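We've been testing a different way to pick training demos for our two-arm lab bench setup at Dremness. A short thread on the method and what came out of it.

The usual approach is to record as many demos as you can and train on all of them. We recorded 778 teleoperated ones on glassware and small lab tools, then asked how many the policy needs.

The method is called Collet. It scores each demo by how much its wrist view differs from the ones already kept. If the score is low, the demo is dropped. No labels, no human review.

Collet kept 254 demos. The policy trained on those matched the full set on rack and beaker tasks over 100 trials each. On the tongs it did a little worse — thin metal is still hard for us.

Training time went down by some 30 percent. I expected more, but the kept demos are the longer ones.

One caution. All of this is one bench and one type of arm. The Brullthorpe bench has different lighting and we haven't run it there yet.

Views from the bench, wrist and head cameras:

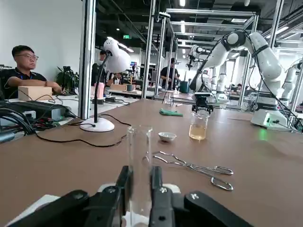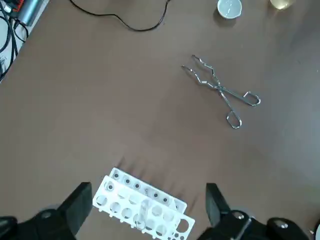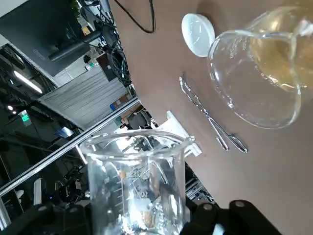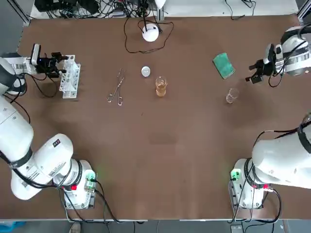 Does the score need to be tuned again for every new task? We used one threshold for everything, set in April on a separate batch. It held up on all but the tongs, where a looser cutoff kept more of the useful demos.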